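Arwel Rosser has spent most of the spring picking up the same three pieces of black plastic. He runs the handling tests at Flekley, a small engineering shop that other companies pay to tell them which robot hand to buy. The current job compares two of them, a four-jaw gripper from Porkov and the multi-fingered Rotich hand, on parts supplied by a molding plant in Promville.

The plant wants to know if a robot can lift molded shells from a flat surface and set them in a tote without scratching the rim. Its engineers assumed the fingered hand would be better because it looks more like the hands that do the work now. Rosser did not share that view when the job started.

"I thought the gripper would win and we would be finished in a week," he says. "I've used that kind of gripper for years. You close it, it's closed. A hand with fingers gives you a lot more ways to be wrong."

The gripper went first. It made 157 attempts over the course of the trial and dropped the part on 13 of them. Rosser calls that a fair result for a shape it was never meant for. Most of the drops came when a shell was lying at an angle and one pair of jaws touched the rim before the other pair did. The part turned a little, the jaws closed on the edge, and it slid out on the way up.

"You can fix some of that in software," he says. "You look at the angle and you turn the wrist to match. But then you're asking the camera to be right every time, and the camera has its own problems."

The camera problems are mostly about light. Flekley tests on a glossy surface on purpose, because the benches at the plant are glossy too. Black parts on a bright background ought to be easy to find, and most of the time they are. Glare is what spoils it. When a reflection runs up against the edge of a part, the software can take the bright line for the outline, and the grasp point moves over with it.

"We tried a dull mat for one afternoon and everything worked," Rosser says. "I took it off again. They aren't going to put mats down."

The Rotich hand came next, and the setup took longer. Each finger has to be told how far to close and how hard to press, and the thumb is set separately. Rosser starts with the hand held still near the first part and checks its position against what the head camera reports before he lets it move in.
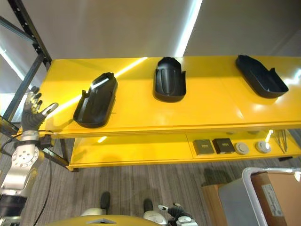 Three shells on the yellow top, with the hand at the left.
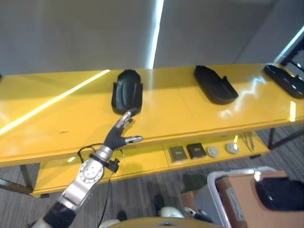 He asked for 100 attempts with the hand before he would give the customer any opinion at all. It dropped 17. On paper that is the worse result, and he has had to explain the numbers more than once.

"They see 17 out of 100 and they want to stop," he says. "But I can tell you where those came from. Nearly all of them were early, when I had the thumb too low. It was getting under the rim and tipping the part up. Once I raised it, the drops got rare. The gripper was dropping parts at the same rate on the last day as on the first."

The scratches matter more to the plant than the drops do. A dropped part can be picked up again. A scratched one goes in the scrap. Rosser checks every rim under a lamp after a lift, and he says the gripper left a mark on far more of them than the hand did. He would not give the figures for that, as the customer has not seen them yet.

Speed goes the other way. The gripper opens and shuts in one motion and is gone. The hand has to bring its fingers in, settle, and then lift, and the pause is easy to notice when you stand next to it. Rosser thinks he can cut it down but does not expect it to disappear.

He is less patient with the cables. The ones at the wrist need enough slack for the arm to turn, and slack catches on things. He has moved the clamp twice. "That's the part of the job I'd give away," he says. "I can sit with grasp settings all day. Routing a cable, I lose my temper."

Asked if he had changed his mind about fingered hands in general, he took some time to answer.

"For this part, yes. It has a rim and it has a curve, and fingers can go around that. If they sent me a square box tomorrow I'd put the gripper back on. I don't think there's one answer, and when a customer wants one answer I try to find out what they're going to be picking up next year."

The plant has asked for a second round with the parts closer together, the way they come off the line. At the moment he leaves plenty of room between them, which helps the fingers a good deal. Rosser expects the hand to have trouble once that space is gone, and he has asked Rotich for a narrower set of fingertips. They are due in August. Until then he plans to keep the thumb where it is and work on the pause before the lift.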